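Kekthorpe simulation data, progress to March 24, 2025
Prepared by Raluca Toma for Witusora

Collection resumed after the November pause. The set now holds 913 simulated episodes, all with wrist views.

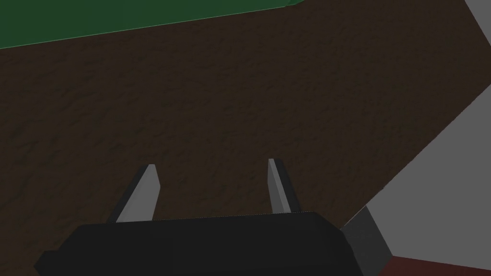 Iulian Buzatu rejected 30 episodes for dropped frames. Replacements are queued.

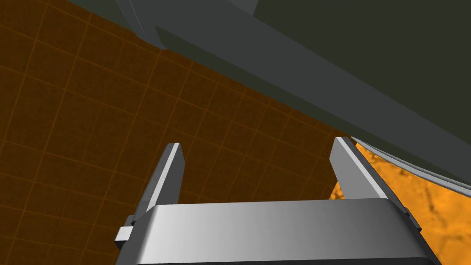
Surface randomization is the open item. Selvaraj Matubbar added four floor textures this period. Grid lines like those between the open fingers may give the policy a position cue, so plain floors will be mixed in. Training starts in six days.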